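Fabric paint on cotton tees: cracking after a few washes
Crafts and Sewing > Painting and Dyeing

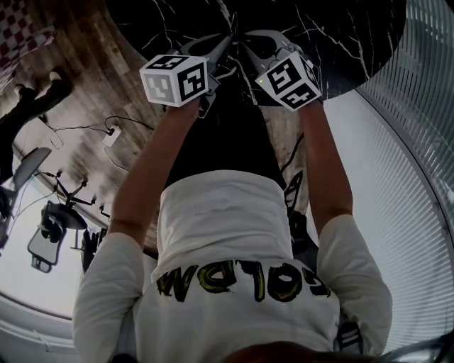 pvebrahimi wrote:
I have been painting shirts for my niece's softball team and the paint starts to crack around the third wash. Mostly it happens where a stroke is heavy. I use a soft-bodied black from the craft store, brushed on straight from the jar, left overnight, then ironed from the inside for a couple of minutes. The shirts are plain cotton, prewashed, no softener. Thin lines hold up fine. What I want is the look of the white tee in the photo, thick black strokes with a yellow-green highlight along the edges, and that means two layers of paint in places. How do you get that much paint onto a shirt without it going stiff and splitting? I have 10 shirts to finish and I would like to not do them twice.
Parvaneh

thaugland wrote:
You are putting the paint on too thick in one go. Do the black in two thin coats and let the first one dry all the way before the second. Work it into the weave with a stiff brush. If it sits on top of the cloth like frosting it will crack, whatever brand it is.

Also, overnight is not long enough. I leave mine a full day before the iron and then a week before the first wash.

jurco_p wrote:
I disagree on the week. I have never waited more than two days and have shirts from years ago that still look good. What matters is the heat. A home iron through a cloth for two minutes does not set a heavy stroke. The top gets hot and the paint down in the fibers doesn't. I do six minutes per section, iron on the cotton setting, no steam, and keep it moving.

thaugland wrote:
Six minutes on one spot will scorch a white shirt. I have done it.

jurco_p wrote:
Per section, moving. I said moving.

N Meesuk wrote:
What is the paint? "Soft-bodied black from the craft store" could be a fabric paint or it could be ordinary acrylic. Plain acrylic with nothing added dries hard, and it will crack on a knit no matter how long you iron. If it is acrylic you need to mix in textile medium. I go two parts paint to one part medium. The label should say whether it is made for fabric.

pvebrahimi wrote:
I just went and looked. It is plain acrylic. The label says wood, paper, canvas. I saw canvas and figured cloth was cloth.

N Meesuk wrote:
That's your cracking, then. Canvas is stretched on a frame and doesn't move. A T-shirt gets pulled over somebody's head.

thaugland wrote:
I still say thin coats. Medium helps but it won't save a thick blob.

dmajor wrote:
Both of those are right in my experience. I sell painted shirts at the Pumville market in June and this is how I do lettering with a highlight.

Wash and dry the shirt. Put a piece of cardboard inside, wrapped in wax paper, and tape the shirt to it so the cloth is flat but not stretched. If you stretch it while painting, the letters shrink up and wrinkle when you take it off. Draw the letters in chalk. Black first, two thin coats with medium. Then the bright color.

The highlight is where people go wrong. Yellow and light green are usually weak colors and they go muddy over black. I leave a narrow gap next to the black stroke and paint the highlight straight onto the white cloth, overlapping the black by a hair. You get a brighter color and there is only one layer of paint in most spots. If you already painted the black to full width, put down white under the highlight and let it dry first.

For lettering across the back I keep it above the shoulder blades if I can. Lower down it folds every time the person sits.

jurco_p wrote:
Agree on the gap. Don't agree about placement, I put mine dead center and haven't had trouble.

pvebrahimi wrote:
Thank you, this is a lot to work with. Dorottya, do you mix medium into the white underlayer too?

dmajor wrote:
Yes, into everything. And turn the shirt inside out to wash it. Cold water, and hang it up. The dryer did more harm to mine than the washer.

thaugland wrote:
Dryer on low is fine.

N Meesuk wrote:
It isn't for the first few washes. After that I don't worry about it.

pvebrahimi wrote:
Update: bought the medium and did one test shirt with the gap method. Two thin coats of black, ironed four minutes a section as a compromise — no scorching. It feels much softer than the old ones. It goes in the wash on Saturday and I'll post how it comes out.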